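Evanthia Theodorakopoulos
November

OK so I have a new obsession and it is a board with shapes on it. A thread, because my family has stopped listening.

Some background. I spend a lot of my free time making practice boards. You know the kind – a flat base with outlines on it and a bunch of loose parts, and every part has a spot where it belongs. Toddlers have them, and so do people getting their hands working again after an injury. I make the plain grown-up kind, and I love them so much.

It started when my aunt broke her wrist and was sent home with a squishy ball and a sheet of exercises. She hated the ball. I cut her a board out of scrap, drew around some bottle caps and dowel ends with a marker, and she did it every morning with her coffee. She still has it! The marker has mostly rubbed off and she says she knows it by heart.

The one I'm on now is called Skurnura. (I name all of them. The last one was Jusham and it was a disaster, we'll get to Jusham.)

Skurnura is white with blue parts. I went back and forth on color for weeks and I'm so glad I landed here. White base, blue parts, you find everything in half a second. My first boards were all bare wood and you'd be hunting for a peg that was sitting right in front of you.

Also: dark table, please. I cannot say this enough. Put a white board on a dark table and your eye knows exactly where the board stops. On my pale kitchen counter I kept setting parts down past the edge.
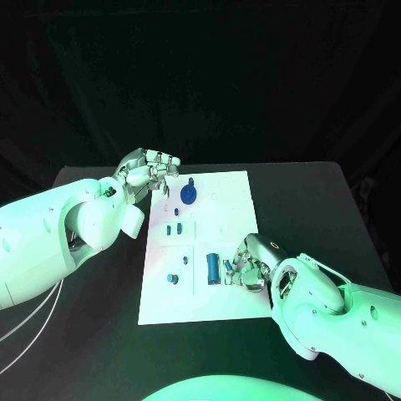 White board, blue parts, dark table. The little cylinder is my favorite piece.

Let me talk about that cylinder for a minute. It's such a small thing, and it asks more of your fingers than any other piece. A disc you can lay flat and nudge around until it looks right. With a cylinder you have to come down from above, get your fingertips on both sides and keep it upright the whole way. I could do it all evening.

And the big blue disc is the opposite, it's the friendly one. I always tell people to start there. Big target, wide part, instant win, and then you're warmed up for the fiddly stuff.

Someone asked me why outlines and why not cut-out holes. I've done both! Holes do half the work for you, the part drops in and you're done. With a printed outline you have to set the thing down and look at it and decide if you're happy. Much harder and much more fun.

The outlines were a saga, by the way. Marker bleeds. Paint pen looks gorgeous for a week. I finally paid a little print shop called Clemeditz to do them and the lines came out so crisp I gasped in the store. The man at the counter asked if I was all right.

Thin lines, too. I used to go thick because I thought it'd be easier to see, but then you don't know if you're aiming for the inside edge or the outside edge of the line. Thin is kinder.

OK, Jusham. Jusham had everything. Stars, crescents, a shape I can only call a boot. I was so proud of it. I put it in front of my cousin and she looked at it the way you look at a tax form. Too many shapes, all fighting each other. She lasted maybe four minutes.

So with Skurnura I went back to circles, cylinders and rectangles, and gave everything room to breathe. You need space for your hand as well as the part, and I forgot that for YEARS. If two spots are too close, you knock over the one you just finished. Ask me how many times I've yelled about this.

Things I'd tell anybody making their first one:
Keep the base white or very light.
One color for all the parts.
Leave a hand's width between spots if you can.
Sand the bottoms of anything that stands up.
Make spares of the smallest piece right away, it will go under the couch.

I write down practice runs in a notebook (of course I do). A run is the whole board, all parts on, all parts off. I hit 1,000 this fall and treated myself to a slice of pie. As of tonight it's 1,253 across all my boards, and 157 of those are Skurnura alone.

I do my best runs around nine at night with the radio on low. In the morning my hands are useless. My neighbor Steiner is the other way around, he does a clean run before breakfast and then comes over to tell me about it.

He tried it left-handed last week and it took him forever and he laughed the entire time. Now I have to do it left-handed too, obviously. I've dropped the cylinder so much that the cat has claimed it as hers.

Next up I want to try the same layout turned a quarter of the way around, to see how much of it my hands have just memorized. I suspect a lot!

If you've made one of these, please show me. Wood, foam, cardboard, a pizza box, I don't care. I want to see your outlines.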